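Notes from a talk at Pukik, typed up 31/07/2024. Tidied a bit, not much.

She has been running the collection floor at Pukik since June of last year, and before that she did the same sort of job on a smaller scale at Dullau. Asked what the job is, she shrugs. "Getting people to do boring things well. Over and over, with someone else's hands."

The hands belong to the machine. An operator wears the gloves, the robot copies, and every try gets saved. A good try goes into the pile the model learns from. A bad one goes in a different pile, and she is fussy about that second pile.

"At Dullau we binned the failures. Huge mistake. Drops, missed grabs, the thumb landing wrong – I want all of it kept and marked. When we started on Haruna we had 200 clean examples and the thing still couldn't recover from a knock. Why would it? It had never seen one."

Haruna is the in-house name for the current task set. Short table jobs, two hands, small objects. Pick up, hand over, put down, turn round. The aim is 100 usable examples per task before anyone trains on it. She'd like more. Doesn't get more.

How long does one take? Depends. A plain pick is quick, a handover between hands can eat half a morning if the operator is new. Around 40 tries is a decent shift, she reckons, and past that people get sloppy. "You can hear it. They go quiet, then they start sighing. I send them for tea."

New operators get 7 practice tries that aren't saved. Used to be none. The early ones were all jerky and the model learnt to be jerky, she says, and it took weeks to find out where the twitch was comming from.

We get on to objects. I'd expected her to talk about software but she'd rather talk about objects. Shapes matter, apparently, and weight, and how a thing sits. Something round and smooth teaches one kind of grip, something lumpy teaches another, and the lumpy one never lands the same way twice.

"People bring me lovely neat boxes. I've got boxes. Bring me something awkward."

Placement is her other hobby horse. Operators have habits – they put everything back where it's easy to reach, always the same spot, and then the model only knows that spot. So there's a printed list now with a start position for each try, some near, some far, some off to one side. Operators hate the list. It stays.

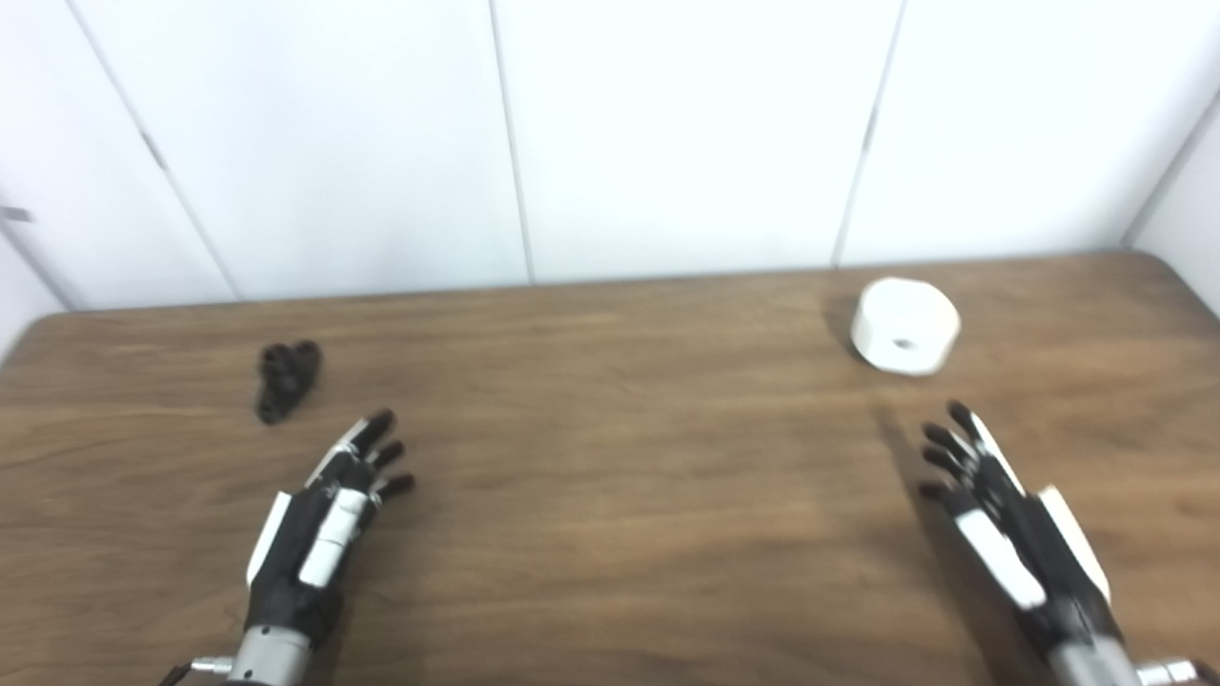
"And start from rest," she goes on. "Hands up off the table, stop, breathe, then go. If you're already moving when the recording starts I can't use the first bit, and the first bit is where you decide which hand. That's the part I care about."

Does the deciding show up in the data? Sometimes. She has a batch from Eldale, a partner site, where every single reach is right handed, whatever side the object was on. Fine for Eldale's purposes. Useless for hers. They're redoing it, slowly, with a note on each try saying which hand goes first.

I ask what she would change if she had the money. A second rig? No. More labelling time. Too many tries sit there with no note on them, and after a month the operator can't remember what went wrong or even wich task it was.

"Write it down straight away. One line. 'Slipped.' 'Too fast.' I don't need an essay."

She checks the clock, next operator is due. Last thing, on her way to the door: the Haruna handover set is still short, and did I want a go with the gloves.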